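Grermont Hill Sprint - Your Questions, Answered

I get the same handful of emails every season, so I've put my replies on one page. I race an old hatchback in the small class and I help run the entries desk, which means I've asked most of these questions myself at some point. If yours isn't covered, write to me through the contact form and I'll get to it (slowly, in the week before an event).

What is a hill sprint?

One car at a time goes up a closed road, against the clock. Ours starts at the bottom of the Lunde road and finishes just past the old quarry gate, 2000 meters later. Fastest time in your class wins. You're never side by side with anyone, and I think that makes it the friendliest way into motorsport there is!

Do I need a race car?

Nope! Plenty of people drive up in the car they take to work on Monday morning, swap the tires, pull the junk out of the trunk and go. The road class was made for exactly that. You'll need working seat belts, a battery that's properly clamped down and a throttle that snaps shut when you lift off. 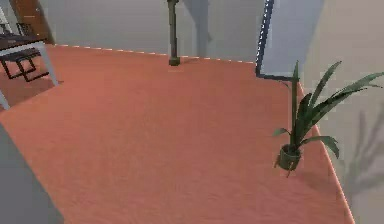 A corner of the room, with a chair.

What do I have to wear?

A helmet with a current approval sticker, long sleeves, long pants and closed shoes with thin soles. Road class drivers can get away with cotton overalls. Modified class needs a proper fire suit and gloves. Please don't buy a motorcycle helmet because it was on sale - the stickers aren't the same, and I hate turning people away at the scrutineering bay.

How many runs do I get?

2 practice runs and 2 timed runs, if the weather behaves. Your best timed run counts and the other one gets thrown out. If we lose time to rain or a long cleanup, practice is what gets trimmed first.

Is it scary?

A little, the first time. The left-hander after the bridge tightens more than you expect and everybody brakes too late for it once. Walk the course at 7 a.m. with the other new drivers and it'll feel a lot less mysterious when you're strapped in.

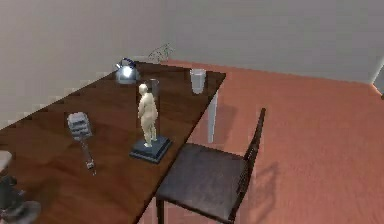 Dana wrote in to add that walking the hill helped, but what really settled the nerves was parking near the bridge during practice at the Cornport round and listening to when the quick drivers came off the gas. After that, the first run felt almost slow.

I'd second that. Use your ears! The marshals will show you where it's safe to stand.

Can I share a car with a friend?

Yes, and lots of families do. You each pay an entry and you run in separate batches so there's time to swap seats. Tell us when you enter, because the running order gets built around shared cars first.

Where do spectators go?

Into the field on the Grenley side, which opens at 8 a.m. It holds some 200 cars before the gate crew starts sending people down to the overflow. Dogs are fine on a leash. Bring ear protection for little kids, as the modified cars are properly loud off the line.
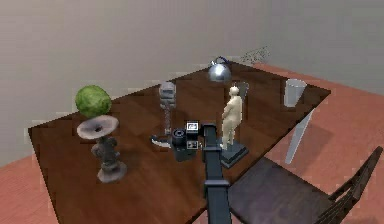 Page last changed: November

What happens if I break down on the hill?

Pull off to the side if you can, switch off, and stay belted in unless there's smoke or fire. A marshal will come to you. The recovery truck tows you back down at the end of the batch, and yes, the whole paddock will want to know what broke. Somebody usually has the part.

When do entries open for next season?

In February, on the entries page. The road class fills up first, so don't leave it to the last minute like I did my first year - I spent that whole event holding a flag at the top of the hill.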